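Accept cookies to continue reading. By using this site you agree to our use of cookies. Manage preferences

Print this page | E-mail this page

FOR IMMEDIATE RELEASE

Promell Shared Workshop Publishes Build Notes for Bin-Picking Cell

CLILTOW, Aug 2, 2025 – Promell, a member-run workshop on Ledesma Street, today released the full build notes for Grinell, a bin-picking cell assembled by its members in the workshop's back bay. The release covers the mechanical layout, the wiring plan, the control software and the test log. All of it may be copied and changed without a fee.

Grinell is built on a secondhand industrial arm fitted with a two-finger gripper. Its task is to take rectangular blocks out of an open bin and put them down in a known position outside it. The blocks are red and green and share one grasp routine. Color is used only for sorting after the pick.

The project was led by Rosário Cordeiro, who designed the gripper mount and the bin fixture. Duarte Simões wrote the grasp planner and the logging tools. Work started last October and was done in evening sessions by Promell members.

"Most of our hours went into the bin," said Cordeiro. "The arm repeats well enough for this job. A bin that shifts two millimeters between runs makes every saved position wrong, and you then spend an evening looking for a software fault that does not exist."

The bin has sloping walls and is held to its support with clamps. An earlier version was screwed down, which made it slow to swap and left no way to correct its angle. The current procedure calls for the clamps to be checked before each session and after any contact between the gripper and a wall. Contact is recorded in the log as its own event type, separate from a failed grasp. 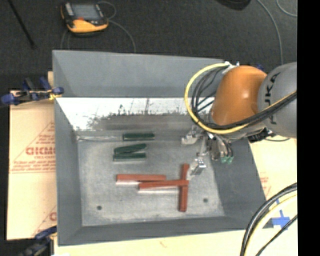

Why do blocks that lie across each other matter more than blocks that lie apart? A crossed pair has one block resting on another, so the planner must pick the upper one first, and the tilt of that block changes the angle at which the fingers have to close.

The planner treats each block as a long rectangle with a center, a heading and a tilt. It ranks candidates by height, then by finger clearance on both long sides. A candidate with less than 10 millimeters of clearance on either side is dropped from the list. If no candidate is left, the arm performs a nudge: a closed gripper pushes the highest block sideways at low speed, the arm withdraws, and a new picture is taken.

Test results in the release come from the final software version. The cell made 172 pick attempts over several sessions, with blocks dropped into the bin by hand before each run. Of these attempts, 37 needed at least one nudge before the grasp. Failed grasps were most common where a block lay against a wall, with one long side out of reach of the finger. The log lists every attempt, including those stopped by an operator.

"The nudge is crude, and it is slow," said Simões. "I tried a planner that rolled the wrist to reach blocks at the wall. It worked in simulation and hit the rim on the bench. The code is in the archive under the name 'wristroll' for anyone who wants to take it further."

Camera calibration is described in a separate section. The camera is fixed and looks down into the bin. Glare from shiny inner surfaces caused false edges in early trials, and the software now masks the upper part of the walls before it searches for blocks. The mask must be redrawn whenever the camera or the bin is moved. Instructions for this take up two pages and should be followed in order.

Cable routing was revised three times. The power and signal lines for the gripper are carried in a loop with enough slack for full wrist travel. The first routing was too tight and pulled a connector loose at the end of the wrist's range. The notes give the loop length used at Promell, which will not suit arms of another size.

Operating rules for the cell are included in the release. The arm runs at reduced speed whenever a member is inside the marked area. The operator keeps the handheld controller within reach throughout a session. No one reaches into the bin until the drives are off. Members must complete a bench check with Cordeiro or Simões before they run the cell alone.

The next stage is a change of parts. The group plans to test shorter blocks, followed by mixed lengths, using the same gripper fingers. A powered lift for the bin was considered and put aside on grounds of cost.

The build notes are available on paper at the Promell front desk and as an archive on the workshop's website. The archive contains drawings, source code, the parts list and the raw log. Printed copies are limited to 100. Corrections and measurements from other builders may be sent to the project through the workshop's contact form, marked "Grinell."

About Promell
Promell is a shared workshop in Cliltow with areas for metalwork, woodwork, electronics and machine control. Membership is open to adults and is paid monthly.

Media contact: Duarte Simões, Promell, Ledesma Street, Cliltow

###

Print this page | E-mail this page

Get workshop news by e-mail. Enter your address to subscribe to our newsletter. You can unsubscribe at any time.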